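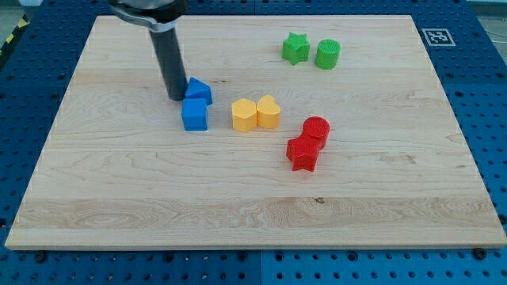 Ticket: Pushing episodes dropped at export, block station
Opened by: Deisy Restrepo
Assigned to: Facundo Godoy
Status: Resolved, one follow-up open

Deisy Restrepo wrote:
Hi Facundo, and sorry to land this on you right before the weekend! I've been collecting the language-labeled pushing episodes with the eight blocks, and everything feels fine while I'm driving the arm. When I run the Fladero export, though, it keeps throwing episodes away. Out of 900 from this batch, 400 never made it into the training set. The only message I get is "instruction span empty," and I promise I'm typing an instruction every time (things like "push the blue cube toward the yellow hexagon"). I restarted the station and logged in again, with no change. Is it something I'm doing?

Facundo Godoy wrote:
Hi Deisy, no need to be sorry, and please don't delete anything. The raw logs are all kept, so I'd be surprised if we lost any of your work. Could you tell me two things when you get a minute? First, do you type the instruction before you start moving or after you stop? Second, do the bad ones come in a run or are they sprinkled around?

Deisy Restrepo wrote:
After I stop, mostly. Shakuntala showed me that way, and I like it because I can describe what the push really did and not what I was hoping for. The bad ones come in runs, now that I look. They all seem to be after lunch.

Facundo Godoy wrote:
That was a very helpful answer, thank you. I pulled three of the dropped episodes and compared the times. The labeling laptop was running 4000 ms ahead of the arm controller, so a short push was already over, as far as the exporter could tell, before its instruction began. Longer pushes still overlapped a little and got through. The morning ones were fine because time sync was still running then; it stopped when the laptop went to sleep at noon and never came back.

What I did:
- Turned time sync back on and set it to restart on wake
- Shifted the afternoon instruction times back by the offset
- Ran the export again on the whole batch

All 400 came through. I also corrected the afternoon episodes that had passed the first time, as their spans were off too.

Shakuntala Mathur wrote:
Jumping in to say labeling afterward is still how we'd like it done, Deisy, so please carry on. Do keep naming both color and shape. "The star" could be the red one or the green one, and the same goes for the cylinders.

Deisy Restrepo wrote:
Will do, and thank you both so much! I ran a few short pushes this afternoon and every one exported.

Follow-up (Facundo): ask Simin Sadeghi to add a clock check to the Fladero start screen.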